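Zosolis opens its Demville workshop to visitors

DEMVILLE - Zosolis will hold an open day at its Demville workshop on Wednesday, with demonstrations of the hand-held gripper tools its staff use to record everyday tasks for robot training. Doors open at 10 a.m. and the last demonstration starts at 4 p.m.

Visitors can watch operators work at 8 benches on small household jobs such as opening drawers, sorting parts and folding cloth. Some 344 people came to the previous open day, held at the company's Truvetberg site.

At two of the benches, visitors may pick up a gripper and try the drawer task themselves. Each turn lasts a few minutes and no experience is needed. Children under 16 must be with an adult.

A short talk at noon will cover how recordings are checked before they are used. The Demville team has completed 2,037 recordings of drawer tasks so far - the largest set for any single task at the workshop.

The day is organized with Nic Giolla, which supplies the benches and storage units. Entry is free. Parking is behind the building, and the entrance on that side has a ramp. Groups of more than ten should contact the Zosolis front desk in advance.

Zosolis press office, Demville

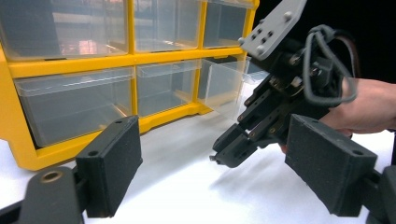
Page 1 of 1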